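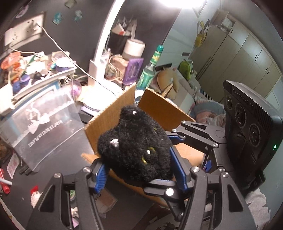

Fish curry sauce splits every time after adding yogurt

Posted in: Sauces, Stocks and Gravies

trastgate_kitchen
6 September 2021
I cook a yogurt-based fish curry twice a month and the sauce breaks about half the time. Fine white grains, thin yellow liquid on top. Procedure as follows.

Fry onion paste in mustard oil until light brown. Add ginger, turmeric, cumin, green chili. Add a cup of whole milk yogurt, whisked. Simmer, then add the fish, which has been salted, rubbed with turmeric and fried separately. Lid on, 4 minutes, off.

Pan is carbon steel, burner is gas. Same brand of yogurt each time. I have tried whisking longer and it makes no difference. What is the variable I'm missing?

Oda
Temperature of the yogurt going in, and temperature of the pan when it does. Milk proteins in yogurt are already close to clumping from the acid. Heat finishes the job. If the onion paste is still frying when the yogurt lands, the first spoonful is curd before you can stir it.

Turn the burner off, wait a minute or two, add the yogurt a spoonful at a time while stirring, then bring it back up slowly. Don't let it boil.

pvr_lentil
Agree with Oda on heat, but the more reliable fix is starch. A teaspoon of chickpea flour whisked into the cup of yogurt before it goes in. You can boil it after that. This is how kadhi works, and kadhi simmers for an hour.

Oda
It works, but it changes the sauce. Chickpea flour needs a long simmer to lose the raw taste. The OP's fish is in the pan for 4 minutes. You would be cooking the gravy for 20 before the fish goes near it, and then it's a different dish.

pvr_lentil
Then use rice flour or cornstarch. Half a teaspoon. No raw taste worth mentioning.

Oda
Cornstarch gives it a shine I don't like. Rice flour I could accept.

trastgate_kitchen
Thanks both. Two details I left out. The yogurt comes straight from the fridge. And on the nights it breaks I may have been using the bigger burner, I didn't keep notes. I do add lime juice at the end, could that be it?

skukau77
Lime at the end isn't your cause if the grains are there before you add it. Are they?

trastgate_kitchen
Yes, they show up as soon as the simmer starts. Sometimes earlier.

skukau77
Then leave the lime alone for now. Change one thing per batch or you'll never know which one did it.

Fat content matters more than people in this thread are saying. Whole milk yogurt from the supermarket is a little over 3 percent. Go up to a Greek style at 10 percent and it is far more forgiving. I have brought it to a low boil by accident with no grain at all. Thin it with a splash of water first, otherwise the gravy is too stiff.

Also check the label for gums or starch. Stabilized yogurt behaves differently from plain.

jollau_b
Am I the only one who thinks a broken sauce is fine here? My mother's doi maach always had a slight grain to it. You see oil on top and little curds around the fish. The smooth version is a restaurant thing. Nobody at our table ever sent it back.

pvr_lentil
A slight grain, sure. The OP describes thin liquid separating out. Those are two different faults.

jollau_b
Maybe. I'd want to taste it before calling it a fault. If the whey cooks down for a few minutes it comes back together well enough.

Oda
With the fish out of the pan, yes. With the fish in, you've overcooked the fish to save the gravy.

Sulastri Goh
I'd look at the salt as well. The fish is salted before frying and the gravy presumably gets its own. Salt added to the yogurt early, over heat, makes the proteins tighten sooner in my experience. I salt the gravy last, after it has come to temperature and settled.

Second point, whisking. OP says longer whisking made no difference, and I believe it. Whisking removes lumps. It does nothing for splitting. A pinch of sugar is traditional in this gravy and I keep it in for flavor, but it won't hold the sauce together either.

My own order for a cup of yogurt:

Yogurt out of the fridge 30 minutes ahead.
Onion paste and spices fried, then a quarter cup of warm water to stop the frying.
Burner off.
Three spoonfuls of the warm onion base stirred into the yogurt bowl.
Bowl into the pan, stirring.
Low flame until steam rises and the edge just moves.
Fish in, lid on, flame as low as it goes.
Salt, green chili, off.

skukau77
The tempering step is good. I'm not convinced about the salt. I have salted at the start for years with the 10 percent yogurt and had no trouble.

Sulastri Goh
With the 10 percent you wouldn't. With supermarket whole milk I see a difference. I haven't tested it side by side, so take it for what it is.

trastgate_kitchen
Made it last night using Sulastri's order, small burner, same yogurt as before. No flour. It held — smooth through the simmer and still smooth when I served it. A bit of separation at the edge this morning after a night in the fridge, which I can live with.

Next batch I'll keep everything the same and use cold yogurt, to see whether the 30 minutes matters.

pvr_lentil
Reheat gently and whisk in a spoonful of fresh yogurt. Or rice flour.

Oda
You're not going to let the flour go.

pvr_lentil
No.

jollau_b
What fish are you using? Rohu stands up to this. Tilapia falls apart with the lid on, in my pan at least.

trastgate_kitchen
Catfish steaks, an inch thick. Rohu only comes frozen where I am.

skukau77
Frozen rohu is fine if you thaw it in the fridge and dry it well before the turmeric. Water from the fish thins the gravy too.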